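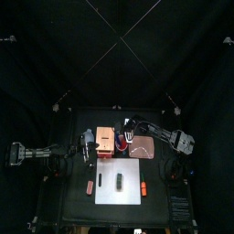 Forley Shared Workshop, Bay 2 — corresponding author: the Flukus build group

3. The Enclosure and the Table

Figure 1. The Flukus cell during a tidying trial: two arms, one black table, and the desk clutter they are asked to sort out.

The cell was built in a shared workshop, and most of its design follows from that fact. Our bay is 32 square feet, and the neighboring bay belongs to people who weld. We therefore put up black fabric walls on all sides of the table (Figure 1), which gave us a plain background for the cameras and a certain amount of moral privacy. The fabric was the cheapest part of the build and has caused the fewest arguments.

The total bill came to $2,875, not counting the parts we bought twice. The arms are a matched pair in the sense that we ordered them on the same afternoon. Each stands on its own dark circular base, one on either side of the table, with a red indicator light that we have learned to check before reaching in. The controller is a secondhand Velent board, and the planning software is Lammers, our own, named after the street where it first crashed.

3.1 Objects

We wanted things a person might leave on a desk, so we used what had been left on our desks. The set in Figure 1 includes a translucent plastic bottle, a red cup with a blue object in it, a pink eraser and an orange marker with a green cap. A white board in the near half of the table serves as the work surface for small items. The copper-colored box toward the back stays put between trials and acts as an obstacle, a role it performs better than anything else in the cell.

3.2 Trials

We ran 133 trials in April, mostly after 9 p.m., when the welders had gone home and the line voltage settled down. A trial counted as a success if every object ended within 50 millimeters of its goal and was still upright, where upright means anything. The marker is scored separately. It stands on its end with great dignity until an arm comes near it, and our early success rates were in large part a study of this marker. We considered replacing it with a wooden block — the vote was close — and kept it on the grounds that real desks do not offer a choice.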